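Blocks, Boards and a Blue Table: Our Sunday Sorting Gallery

Hello again from Jiterville! I promised some of you a page about the shape blocks, and then I forgot, and then Jussara Lopes wrote to ask where it was (sorry, Jussara), so I finally sat down and did it. If you're new, I run the play and sorting corner at the Tovard Street hall, and I write these little pages mostly so the families can see what we have before they borrow it.

The blocks came to us last September in one big mixed tub from a shop called Mullerier that was closing down. I paid $39 for the lot, which I still feel smug about. There were close to no instructions, just a slip of paper saying "sort by color, then by shape, then however you like." I've stuck to that pretty well.

The board

I get more questions about the board than about anything that goes on it. It's maple, pale and creamy with faint wavy brown lines in the grain, and it's made of planks joined together. I love a seam you can see - the little kids use them as roads, or as the line you're not allowed to cross. We put it flat on the blue table with all the small holes, and the color of the wood looks so good against that blue!

Color families

My favorite way to start is with every color keeping to itself, so each one gets its own little neighborhood on the wood. The two blues have gone up near the top, one of them tipped at an angle, and the red star is squeezed right up against the red cylinder. I like the star best of all, those pointy ridges are so nice to run a thumb along.

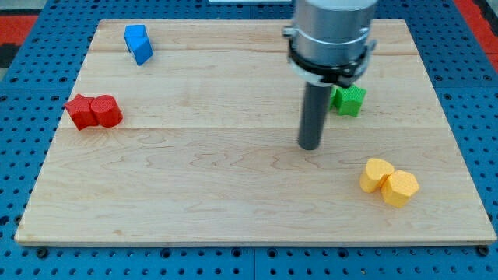

Games we play with them

Neighbors: everybody picks a color and makes a home for it on the board. Then you swap one block with the person next to you and explain why it should be allowed to move in. The explanations get very long, so I set a timer for 2 minutes.

Shape detective: one person closes their eyes and gets handed a block. The star is a giveaway. The cylinder takes a bit more thinking if they only get to touch the round end - and yes, peeking happens.

Shadow drawing: put a sheet of paper under a block near the window and trace the shadow. Best in the morning, and best with a pencil you don't mind losing.

Borrowing

A bag of blocks goes out for 9 days at a time, and you can ask for the board too if you have a car (it's awkward on the bus, I've tried). Wipe everything with a barely damp cloth, please, and dry the wood right away. If a block goes missing, just tell me. I keep spares in the Chien cupboard next to the coat hooks.

Next page will be the puzzles, all 300 pieces of the lighthouse one included, if I can find the lid.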